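To: Buso working list, collection practice
From: Tavion Quintanilla
Subject: Re: Draft rules for handheld gripper sessions, section 4 (floor and pre-session checks)

On Monday the Hutness site lead wrote:

> We have read the draft and can accept most of it. Our concern is with
> section 4. As written, it asks the operator to clear the work area
> before every session. Our sessions take place in ordinary rooms, and
> the value of the recordings depends in part on those rooms looking the
> way they usually look. If we clear the floor each time, we will end up
> with 340 recordings of a tidy room. Could the group say what "clear"
> means, and whether cables are covered by it? We would also like to
> know if the marker check in 4.3 has to be repeated after a break.

Thank you for these comments, which were also raised in shorter form by Zheng. I have discussed them with the other editors and am replying on their behalf. Please treat the text below as a proposal until the April call.

The purpose of section 4 is to protect the operator. An operator holding a gripper in each hand has no free hand with which to steady a fall, and tends to look at the fingers of the grippers and the object being handled. The editors agree that "clear the work area" says more than was intended. We propose to replace it with two separate requirements, one for the standing area and one for the rest of the room.

The standing area is the floor the operator will step on during the task, including any step back needed to open a drawer, tray or door. Within it there should be no loose cable, sheet material, bag or packaging. A cable that must cross the standing area should be taped down along its full length or routed behind the operator. Cables attached to the grippers themselves are covered by this rule, and slack should be gathered before the session starts. 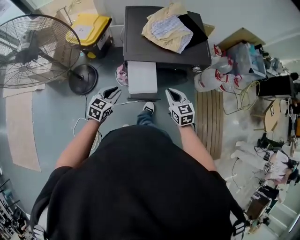
The rest of the room may be left as it is. Stored goods, boxes, furniture and items lying on top of the equipment being handled do not need to be removed, provided that they are stable and cannot slide into the standing area. Fans and other items on a stand should be placed so that neither the base nor the cord is within reach of the operator's feet. We believe this answers the point about the appearance of the recordings.

Where other people are working in the same room, they should be told that a session is about to begin and asked to keep out of the standing area until it ends. Their consent to being recorded is dealt with in section 6 and is not changed by this proposal.

On the marker check, the present wording of 4.3 is as follows:

> 4.3 Before the session the operator shall confirm that all marker
> faces on both grippers are clean, flat and fully visible.

The editors propose to add: "The check shall be repeated after any break longer than 30 minutes, after a gripper has been dropped, and whenever a gripper is passed to another operator." Shorter breaks would not require a new check. Sleeves should be short or fastened so that they do not fall over the markers. Loose shirts are acceptable if the cloth stays clear of the hands and the grippers.

Comura has asked that footwear be named in the text. We agree. The proposed wording is "closed shoes with a flat sole, laces tied," and it would become 4.5. The present 4.5, on lighting, would move to section 5 without change.

Two matters remain open. The first is whether a site may depart from the standing area rule when the task itself involves picking objects up from the floor. The editors are inclined to allow it if the objects are listed in the session sheet. The second is the retention of completed check sheets, on which the sites currently follow different practices. Written views on both would be appreciated from all sites, including those that have no objection to the rest of the draft.

Comments should be sent to this list and should quote the clause number. The 19 comments already received on sections 1 to 3 have been entered in the log and will be answered separately.

Tavion Quintanilla
Editor, collection practice rules
Buso working list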